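Last updated: 8/15/21
2 min read

Gimitz and the Narrow Back Four

By Huia Katene

Gimitz conceded nine goals from wide crosses last season, the most in the division. The staff response has been a change of spacing in the back four.

The full-backs now start seven yards inside the touchline when the ball is on the far side. Metwally, their opponents in the opening round, found little room between center-back and full-back and played 203 passes in their own half.

The cost is at the far post. A switch of play that takes two touches or fewer reaches the winger before the full-back can recover.

Rest and travel

Players report for treatment the morning after away matches and train again the following day. Rooms on the road are single occupancy.

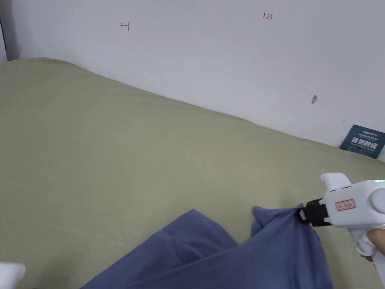
What Hirkon will try

Hirkon switch play early and keep both wingers high. Gimitz may drop a midfielder into the line to cover the far side, as they did in December.

© Fellow magazine | Contact | Back to top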